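Reading time: 2 min

December, late evening

I can't believe how much I enjoyed today. Sorting! Me! Seija Rissanen would laugh herself silly, after all the years she shared a room with my floor-as-wardrobe method.

The plan was simple enough: get the winter things out, get the trip things together, and find out what we even own before we leave for Purkari. Tsehay lent us a long shiny table, and I started with the bins — the little blue ones toward the back, the two big blue crates stacked on the right, and my favorite, the salmon-pink tray, right up front where I could reach it. I love that tray. It's shallow, so nothing can hide in it, and it is such a cheerful color on a dark table.

The gray Tribord jacket got the cream bin with the oval handle, and it spilled over the side the way a good jacket should. I've been hunting for that jacket since Flesent! Water bottle next to it, so I'd drink something for once.

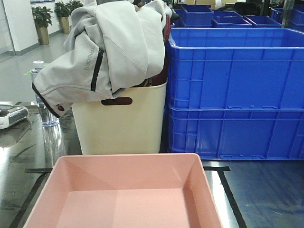 Pink and blue, all day long. 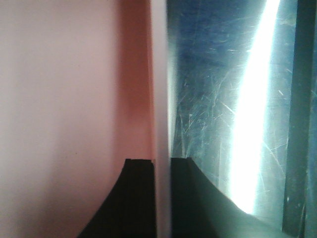 Shahab came by at four with soup and a list. His list had 43 things on it (he numbers them, bless him) and I crossed off 13 before the soup was cold, so I'm calling that a win. We argued happily over whether the maps should travel with the clothes or with the food. He says food, because you look at a map when you stop to eat, and I hate that he's right.

Then Mawar called from Niltley and we talked for so long that I sorted gloves with the phone under my chin. She says the path up past the lake is open and the cabin stove has been fixed — hooray! She wants us to bring tea, thick socks and the good cards, the ones with no missing queen.

Still to do: patch my left boot, ask Impi for her big thermos, buy matches. My hands smell of old wool and I'm wide awake. I think I'll do the sock drawer before bed.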